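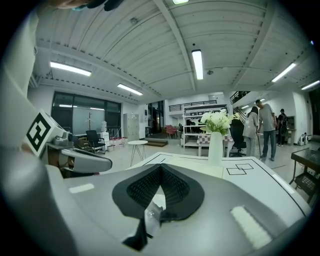 Ticket opened against the Wevley handheld gripper kit, evaluation unit 2, firmware as shipped. Symptom: the reported jaw opening drifts during a session and no longer returns to zero when the fingertips are closed. The kit works out jaw opening from the square black-and-white markers, so the first thing checked was the marker on the left side. It is on its white block and the pattern faces right, toward the opposite side of the tool. The black mesh-textured pad on the fingertip was left in place for all tests below. The outlined squares on the tabletop were used as the start position for every run.

Reported by: Cempaka Lumenta
Assigned to: Tirta Goh
Product: Wevley handheld kit, with Poreck logging software
Priority: normal
Opened: 2024-08-15

Steps to reproduce (C. Lumenta)
Power on, wait for the status light, run the zero routine with the jaws closed. Record 10 open-close cycles. Read the closed value at the end of each cycle. On our unit the closed value is correct for the first few cycles and then climbs. Restarting Poreck does not clear it. Running the zero routine again clears it for a short time.

Comment, T. Goh
Please confirm the exposure setting. Auto exposure is on by default and we have seen marker edges shift under ceiling fluorescents. Set it to manual, value 57, and repeat. Also send the full log, not the summary export. The summary drops frames where the marker was not found.

Comment, C. Lumenta
Set to manual 57. Ran 100 cycles. Drift is smaller but still present. Log attached. Frames with no marker found: 169, all during fast closing. Vase pick was not attempted in this run, jaws were cycled in free air.

Comment, T. Goh
Log received. The lost frames are a separate matter and come from motion blur. They are skipped and do not affect the closed value. The drift follows the left marker only. The right one is stable for the full run. That points to the left block moving on its seat – probably the screw and not the print. Please check for play with the power off.

Comment, Sutrisno Liem
Checked for Cempaka. There is play at the left block, small but it can be felt. The screw turned by hand. Tightened with the driver from the kit. The manual gives no torque value for this screw. Can Wevley supply one?

Comment, T. Goh
Hand tight plus a quarter turn. Do not use thread lock, the block has to come off when the pad is replaced. I have asked Myfanwy Gwynne to add this to the setup page. After tightening, the marker offset has to be measured again: Tools, Calibration, Marker offset, left. The zero routine alone does not update it.

Comment, C. Lumenta
Offset measured again, cycles repeated at the same exposure. Closed value now holds to the end of the run. Lost frames in fast closing are unchanged. I would like those tracked somewhere, as they matter for our review of the kit.

Status: drift resolved. Lost frames moved to a new ticket, owner M. Gwynne.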